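Keeping burger fixings standing up on a build-your-own table??

posted by **slawandorder**, May 28, 2023

Ok quick one. Doing a burger station for 40 people, white counter, not much depth. Last time we stacked everything on platters, the lettuce got crushed and the buns slid all over. Want stuff standing on edge so people grab one piece and go. Seen clear acrylic holders with a little white stop at one end, bun halves and patty upright, lying in a row down the side of the table. Like so:
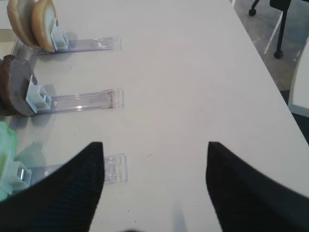

**Kwofie_kitchen:** You want them all pointing the same way, and a hand's width between. Did it the other way in January, people kept knocking the neighbor over. Also don't overfill. Two bun halves per stop is plenty, more and they lean.

Wipe the clear part between rounds, grease shows on acrylic like crazy. And put the lettuce in its own holder, closest to the guests, it's the thing everybody drops.

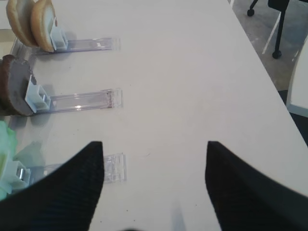 *Three holders in a column: bun, patty, lettuce.*

Ours came from Clovanance, 2 packs, fine but the stops pop off if you scrub hard. Dont put them in the dishwasher.

**ilturon_fan285:** Agree on spacing, not on lettuce up front. Order should be the order you build. Bottom bun, lettuce, tomato, then cheese, patty, top bun. Tray in the MIDDLE, holders both sides. Line the tray with white paper, way easier cleanup, just lift it out.

Tomato goes on while the lettuce is still flat. Lower it on at an angle, bottom edge first, then let it drop over. 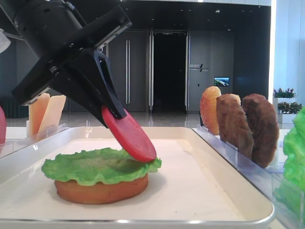
*Tomato going on over lettuce and bottom bun. Cheese to the left, patties and top bun right.*

Slice the tomato thick or it wont stand, thin ones just fold. Cheese same problem, get it cold first. Skip the paper if your tray has a decent rim and you don't mind washing it. Keep the building spot in the lower half of the tray, closest to whoever's making it,

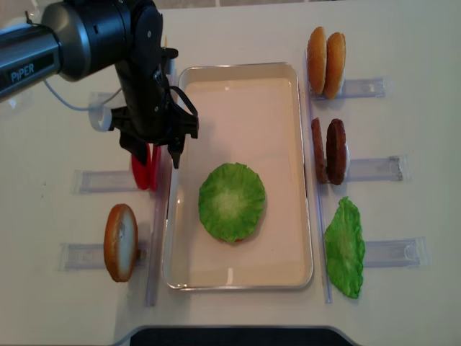 and leave the rest of the tray clear so you have somewhere to set the finished one. For 40 people I'd run two trays tbh. One line gets slow fast, and hot patties standing in the open cool off quick, so refill small and often.

**slawandorder:** two trays, ok. going with build order. Will chill the cheese tonite, thx both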